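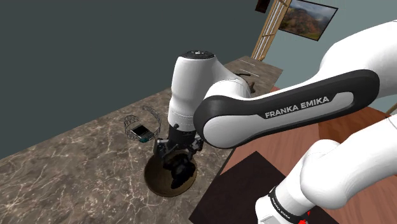 Foro Dakano > Casa y reformas > Cocina

Encimera de mármol: ¿me arrepentiré?

zivko_g
Buenas tardes a todos. Perdonen mi español, vivo en Zaragoza desde hace poco y todavía escribo despacio. Estamos reformando la cocina y mi mujer quiere mármol natural, con vetas grises y marrones. Tenemos dos presupuestos: 3.186 euros por el mármol y 2.916 por un porcelánico que lo imita, los dos con el corte del fregadero incluido. La diferencia no me parece grande. Lo que me preocupa es el limón, porque cocinamos mucho pescado y en mi casa el limón se usa todos los días. ¿Alguien tiene mármol y lo usa de verdad?

Renato Navarro
Yo lo tengo y no lo repetiría. El primer verano ya tenía tres cercos mates al lado de la placa, uno de vinagre y los otros ni idea. El sellador protege de la mancha, pero del ácido no: el ácido se come el brillo y eso solo se arregla puliendo. A mí me pidieron 800 euros por pulir toda la pieza y la dejé como estaba.

maribel_fogones
Pues yo discrepo, Renato. Llevo 18 años con la misma encimera y está llena de marcas, claro que sí, pero es que a mí me gusta así!! Mi abuela amasaba encima de un mármol que parecía un mapa y nadie le pedía que brillara. Eso sí, cógelo apomazado (mate), que disimula muchísimo más que el pulido.

Renato Navarro
Cada uno con sus gustos, Maribel. Pero él pregunta si se va a arrepentir, y el que pregunta eso normalmente se fija en las marcas.

zivko_g
Renato tiene un poco de razón, me fijo en todo. Mi mujer no se fija en nada – creo que por eso quiere el mármol. ¿El apomazado cuesta más? En el presupuesto no dice qué acabado es, solamente «mármol 2 cm, canto recto».

B. Yoon
Pregunta por escrito el acabado antes de pagar la señal. Y 2 cm con hueco de fregadero a mí me parece justo, la tira de delante queda muy estrecha y es por donde se parte. Mira si te ponen refuerzo por debajo.

maribel_fogones
La mía es de 3. De precio, a mí me cobraron igual el mate que el pulido, pero hablo de hace mucho.

tak_roun
Voto por el porcelánico. Tengo uno desde la reforma y le echo de todo. Lo único, los cantos: le di un golpe con una olla de hierro y saltó una esquirla del tamaño de una lenteja. Y la veta está solo en la superficie, en el canto se ve la diferencia si no lo hacen a inglete.

Renato Navarro
Eso del inglete es importante y casi nunca va en el precio.

zivko_g
Muchas gracias a todos. He llamado al marmolista. El acabado era pulido, el apomazado tiene el mismo precio y el refuerzo lo pone siempre. Del inglete me manda otro presupuesto. También me deja llevarme un recorte de cada material, así que esta noche dejaré medio limón encima de los dos y mañana escribo lo que encuentre.

maribel_fogones
Ponle también un poco de vino tinto y cúrcuma!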